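Sunday, July 17, 2022

I love a ballot paper. I love the cheap pencil on its bit of string, the hush of a church hall at seven in the morning, and the dog tied up outside. So when people in Pirkgate tell me that council elections are dull and that all the real politics happens on the telly, I want to march them down to the nearest public meeting and sit them in the front row!

Turnout in our ward was 19 per cent last time. The seat was won by 110 votes, which is fewer people than you'd find in the Co-op on a wet Saturday, and those few settled who gets a say over our buses, our bins and our library until the next round.
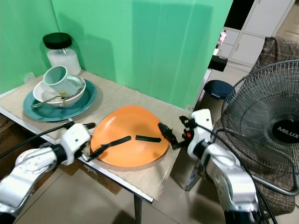

## Small votes, big power

Think what that margin means. If you and everybody on your street had turned out, you could have changed the result before breakfast. No general election will ever give you that much pull, and I find it thrilling.

Take the Ghorbani site, the old carpet warehouse behind the station. The January plan was for 108 flats and no surgery. Then 90 people wrote in (proper letters, some of them in green ink), and the council sent the whole thing back to be looked at again.
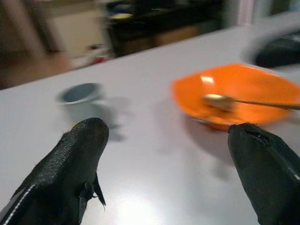
It also happened with hardly any shouting. People read the plans, asked where the new families would see a doctor, and kept on asking. I sat through two of those evenings and came home buzzing both times.

Not everyone shares my good cheer. My last column on this brought in a fair bit of post, most of it kind and some of it weary.
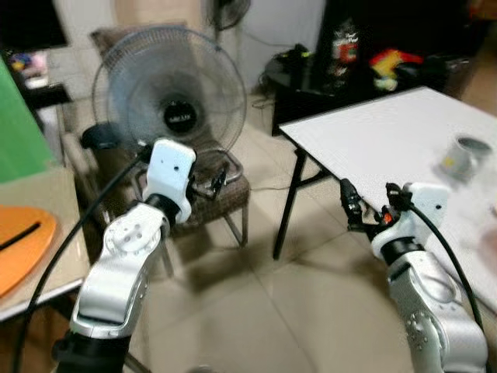

Sanimon wrote that letters are all very well, but the people with time to write them are mostly retired and own their homes, and a council that listens to the post bag will hear only them. It's a fair point and I've chewed on it all week. My answer is more ways in: evening meetings with a crèche, forms in plain English, and a stall at the market where you can have your say with a bag of plums in your hand.

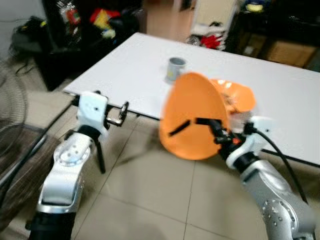
## What I'd like to see next

Start with the voting age. Let sixteen-year-olds vote for the council that runs their buses. Then put the polling station where people already go, and keep one open at the leisure centre all weekend.

And please, candidates, knock on doors. I had one caller in the whole of the last campaign, and we talked about potholes for half an hour on the step. I'd gladly do it again, and I'll put the kettle on.

Illuson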